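From: Savita Vashisht
To: forenville-quilters list
Subject: Re: Prewashing, again

Tadeo Salinas wrote:

> I know this comes up every March, but I am new and did not get to
> enjoy the earlier rounds. Do I have to prewash? I have 7 yards of
> backing and a stack of fat quarters, and the woman at the Risutlow
> shop told me only savages skip it. Her husband, standing right next
> to her, said he has never prewashed anything. I left without asking
> my second question, which was about batting. Also, where do people
> keep it all? I have one closet and it already has coats in it.

Tadeo, welcome. You have walked into the oldest fight on this list. I searched the archive before answering and "prewash" brings up 181 messages, a fair number of them from me, and I don't agree with all of those either.

My current position, good until somebody annoys me: wash the reds, wash the navies, wash anything you bought at a yard sale, and leave the rest alone. Crisp cotton off the bolt cuts better and I am too lazy to starch. If the finished quilt shrinks a little in its first wash, it gets that crinkled look people used to wait forty years for.

The exception is flannel. Flannel shrinks like it has somewhere to be. I once backed a crib quilt with unwashed flannel and gave it to my cousin in Noltance, who washed it and sent a very polite thank-you note for the bowl. So if your 7 yards are flannel, wash them, and dry them as hot as you ever plan to dry the quilt. Zigzag the cut ends first or you will spend the evening picking a bird's nest off the agitator.

Gaurav will be along shortly to say that color catchers solve everything. They solve a good deal. They did not solve the batik I bought from the Chaudhary booth, which was still giving up blue on its 6th rinse. I have made my peace with it and it is going into something blue.

On batting, the man in the shop was probably about to tell you to read the package, and he would have been right. Some cotton batting can be soaked and some will come apart in your hands like wet bread. Take it out of the bag the night before and let it relax over a chair.

As for the closet, evict the coats. Failing that, fold everything to one size and sort it by washed and unwashed, because in six months you will not remember which is which, and sniffing it doesn't help as much as you'd think. Mayuree has a system with index cards. I have zip-top bags and optimism. Clear ones, so I can at least see what I've forgotten I own, and not squeezed so full that the creases set. Keep them out of the sun. 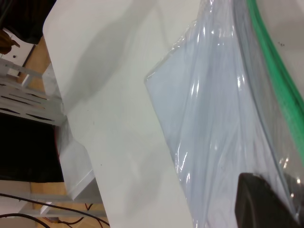 Cut a snip off one corner of anything you've washed before you put it away. Brijesh taught me that one and it has saved me more trouble than the labels ever did, mostly on account of my never having written the labels.

Bring the backing to the next sew-in if you want a second opinion. You will get nine.

Savita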